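Saltmont Survey

The Saltmont Survey was a private mapping project covering the Saltmont valley and the high ground east of it, best known for its set of 195 hand-inked sheets at 1:20,000. Work started in Titville and was later moved to Pukiditz. The sheets were never sold to the public in full. Most surviving sets are incomplete.

Background

Before the survey the only usable map of the valley was a county road map, no contours, rivers drawn mostly by guess. Mining claims overlapped. The Fortin Land Company, which held timber rights on the north side, paid for a proper triangulation and hired Selma Perić to run it. Perić had trained as a draftsman and had done railroad work before. Her field books are the main source for everything below.

Fieldwork

A baseline was measured on the flats south of Titville, twice, with steel tape. The two results were close enough that the first was kept. From there the network ran up both sides of the valley, with 3 main stations on summits and a lot of smaller ones on ridges and church towers. The highest station, Fortin Knob, was given as 2,484 meters. Later work put it a little lower. The old figure still shows up on trail signs and in guidebooks.

Detail was filled in by plane table. Crews of two or three, usually out from June until the first snow. Contours at 20 meters, with 10 meter lines in the flat parts, though this is not consistant from sheet to sheet and the margins don't always say which. 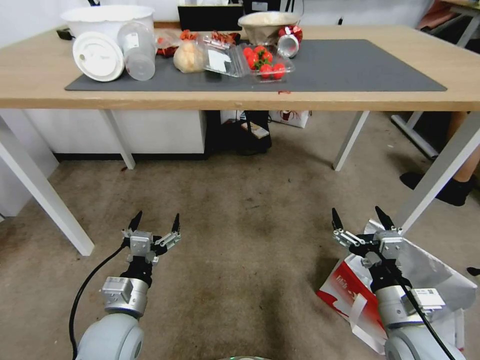
Sheet numbering

Confusing. Sheets were numbered by row from the northwest corner, but the eastern block was added later and starts over with an E prefix. So sheet 14 and sheet E14 are nowhere near each other. Two sheets (61 and 62) were swapped at the printer and the error was never fixed, only noted on the index. Library catalogs follow either the printed number or the corrected one. Check the corner coordinates.

Printing and colors

Three plates: black for names and roads, brown for contours, blue for water. Woodland was meant to have a green plate, dropped for cost, and is shown by small tree symbols in black instead. Print run was around 2,000 for the valley sheets and much smaller for the eastern block. Paper is thin and tends to split along the folds. Linen-backed copies were made for Fortin field offices and hold up better.
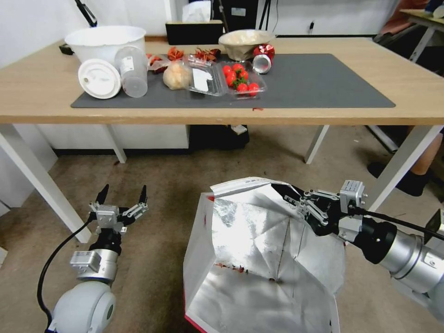 Place names

Perić collected names from residents and wrote them down as heard. Several spellings are found nowhere else. Pukiditz appears in three forms on neighboring sheets. The county adopted most of her names for streams but kept its own for the peaks, so older deeds and newer ones can disagree about the same hill.

Accuracy

Good in the valley, worse to the east. Modern checks found the road junctions and buildings well placed, while the eastern ridges drift south by as much as the width of a small lake. Cause is disputed. The usual explanation is a bad angle at one of the summit stations, carried through. Another is that the eastern block was partly sketched from a distance in poor weather, and the field books for that season are missing, so there it stands.

Surviving copies

The Pukiditz town library has the fullest set, lacking only a few eastern sheets. The index sheet was reprinted seperately and is common. Original plane table drawings are held in Titville, uncataloged for the most part.

See also: Fortin Land Company; Titville baseline; Plane table surveying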